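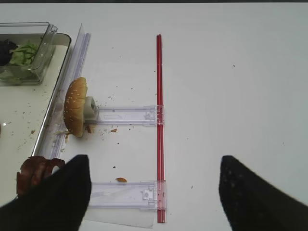
Lettuce container on the tray.

Section 8. Setting the rollover alarm (crew vehicles fitted with the Kang tilt unit)

Read all of this section before you touch the unit. The sales sheet says the alarm "sets itself up." It does not, and a crew that believes it does will be driving with a warning light that means nothing.

The alarm tells the driver that the vehicle is leaning too far. It does not stop the vehicle from leaning. The supplier's talk of "rollover protection" should be taken for what it is. Belts, helmets and a sober speed are still the protection.

Before you start

Park on ground you have checked with a hand level. The painted square at the Burkunport motor pool is marked as flat, but Zhiqiang Jin put a level on it in February and found that one corner drops. Check it yourself.

Load the vehicle as it will go out: full fuel, water, ammunition cans, radios, and a person or equal weight in every seat. An alarm set on an empty truck will come on too late in a full one.

Setting the alarm

1. Turn the master switch on and leave the engine off.

2. Wait 90 seconds. The display says READY well before that. Ignore it.

3. Hold the ZERO button until the display shows 0. If it shows any other number, the unit is loose on its bracket or the ground is not level. Go back and find out which.

4. Press MODE twice and enter the side limit from the load card for your vehicle. Do not use the factory number. We have asked Tolix twice how it was worked out and have not had an answer.

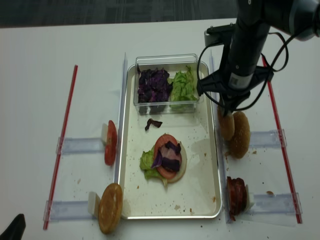
5. Press SAVE, turn the master switch off, count to 15 and turn it back on. Read the limit again. Older units drop the saved number and go back to the factory one without telling you.

6. Have a second soldier read the number aloud while you write it in the vehicle log. Both sign.

Caution: Do not test the alarm by driving onto a slope. Unbolt the unit and tilt it by hand with the power on. The horn should sound at the limit you entered – if it sounds early or late, tag the vehicle and report it.

Caution: The horn is rated at 80 decibels. With the engine running and headsets on, the driver may not hear it. Wire it to the intercom if your vehicle has the Flirketti harness. If it does not, the gunner must be able to see the red light.

Note: Soft road edges and canal banks give way with no lean at all until the last moment. The alarm has nothing to measure before then.

After any hard knock, tire change or new load, start again at step 1. The supplier says once a year is enough. Valentina Durán, who keeps the logs for this fleet, wants it done before every patrol, and until someone shows us test results we will go with her.

Checked against unit software on March 25, 2018. Later versions may move the MODE menu.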